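Winmont Student Robotics – arm and hand, pre-session check
Checked by: Colin Sowerby
Date: 2025-08-07

1. Emergency stop reachable from both sides: PASS
Comment: Reachable, yes. I'd like to see a student find it without being told where it is.

2. Cable run secured along arm: NOT SIGNED
Comment: The Palis team say the slack is needed for full travel. They said that in March. Show me the full travel and I'll think about it.

3. Fingertips firmly seated: PASS
Comment: Pulled each one by hand. Item 3 was also a pass last time, and two came off before lunch.

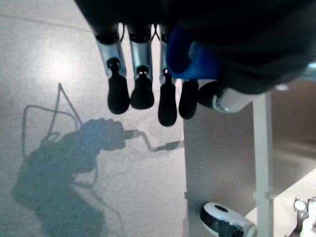
4. Speed limit set in software: PASS, with doubts
Comment: The screen says 64 per cent. I have only the screen's word for it – please time a full sweep and write the result down.

5. Floor clear within reach of arm: RECHECK
Comment: To be looked at before every run. A tick from the morning doesn't cover the afternoon.

6. Grip test log: FAIL
Comment: Greller team claim 94 good grips and no drops. No drops at all? Repeat it with me in the room.

Items 2 and 6 back to me before the next powered run.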